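Home | Kitchen | Pantry | Laundry | Ask Us
Last updated: June

Getting the Last Bit Out of the Jar

I keep my oats and brown sugar in clear glass (so pretty on the shelf!), and for years I banged away at the bottoms with a spoon. Now I tilt the jar low over a wide bowl, give it a slow quarter turn, and let it slide. If sugar has set hard, tuck in a slice of bread overnight and try again at breakfast. 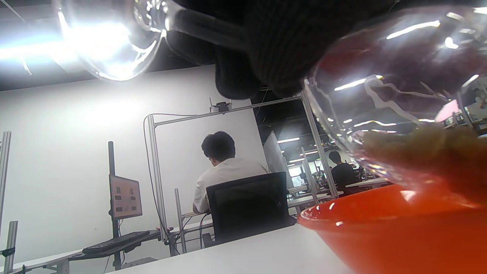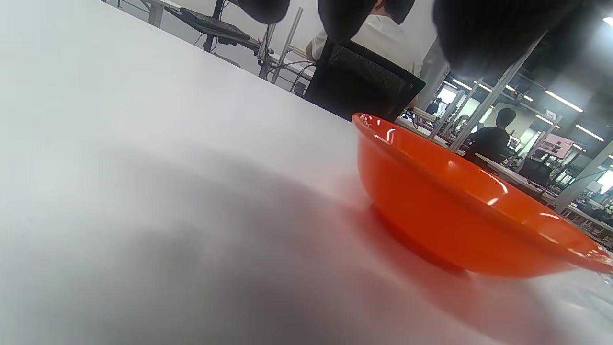 A bright orange bowl makes spills easy to spot.

Wash the jar in warm soapy water, and let it dry all the way before you refill it, even if that means waiting until morning. A 500 gram bag fits my Gralia jar with a little room to spare.

Comments (3)

belmonte_baker: The bread trick saved my sugar, thank you!!
Idlow Kitchen: Does it work on salt?
pantrymoth: I use half an apple instead.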